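About the Duvham Robot Club

Home | About | Join | Projects | Find us

Hi! If you've landed on this page you're probably a student wondering whether to sign up, or a parent wondering where your kid has been every afternoon until seven. Either way, welcome, and grab a chair (a rolling one if you're quick, they go first).

I've been running the beginner track for a few years now and I got volunteered to rewrite the About page after the old one still said we were "looking forward to our first competition." We've been to a bunch of those since.

How we got going

The club began as an after-school thing with one borrowed table and a box of motors that mostly didn't match. We built line followers. They followed lines pretty well as long as the sun wasn't coming in, and then they followed the sun. The next fall we got the big room at Duvham, and that changed everything, mostly because we could leave a project out overnight and come back to it still in one piece.

We entered the Ackroyd Cup that spring and came in second to last. I still have the sticker on my laptop! The year after that we made the finals with Dotodel, which was a little sorting robot that could tell a lemon from a tennis ball nine times out of ten (we lost on the tenth). A lot of people here still think of Dotodel as the real start of the club, and you'll hear the name a lot, usually when somebody wants to steal a part off it.

What we do now

These days there are two tracks. Beginners spend the first semester on small wheeled robots, learning to wire, solder and write enough code to get out of trouble. You don't need to know anything coming in. I mean it, I didn't know which end of the soldering iron to hold and I found out the usual way.

The second track is Pluvetti, our big student project, and it's where most of my own evenings go. The idea is to teach a robot everyday hand jobs like folding, stacking and putting things away by having people do those jobs first with hand-held grippers. You do the task, the cameras record it, and the recordings become the lessons. The students on the project have logged 1,076 good takes so far, out of 1,459 tries. The other ones are in a folder called "oops" and we do go back to them, usually when we're trying to work out why the model keeps letting go of cups too soon.

People always ask me if it's hard. The recording part isn't, really, but it's fussy! You have to keep your hands moving at a steady speed, you can't stop to scratch your nose, and you have to put everything back where it was before the next take. Your arms will be tired the first week. After that comes labeling, which goes better with music and snacks, and then training, when we all stand around a laptop waiting for a number to go down.

What a session looks like

Doors open at 3:30. We spend the first few minutes deciding who's on what, then everybody spreads out through the room, some to the tables and some up on the platform by the railing. We stop at five for food (please don't eat over the grippers, the mesh is horrible to clean) and go until seven if there's a competition coming. New people get paired with someone who's been here at least a semester, and you'll be doing real work your first afternoon, not watching.

You don't have to come every time. We have kids in band, kids in track, one entire family of swimmers. Just tell your partner if you'll be out so they aren't left with half a robot.

Joining

We take 15 new members each semester, and sign-up opens in August for fall. There's no test. The form asks what you'd like a robot to do for you, and the answers are my favorite thing to read all year. Dues are $400 for the full year, which covers parts, your kit and the Ackroyd entry fee, and if that's a problem, check the box on the form and we'll sort it out quietly.
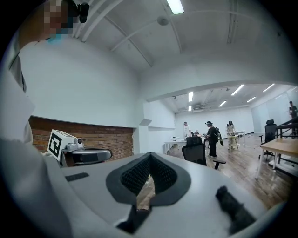 Page last changed: August

The gripper up close is one of the ones we use for Pluvetti takes. The dark padding lines the V and the black mesh goes over the inner faces. You wear a camera on your head while you work, and yes, everyone's hair looks weird afterward. The big room with the wood floor is where you'll find most of us on a session day.

If you want to see it before you decide, come by any afternoon we're open and ask for a turn with a gripper. Long sleeves are fine, dangly bracelets aren't. Parents can stay too, there's coffee by the door.

Questions about dues or pickup go to the club inbox through the Find us page. Questions about Dotodel's missing wheel, please ask the beginners.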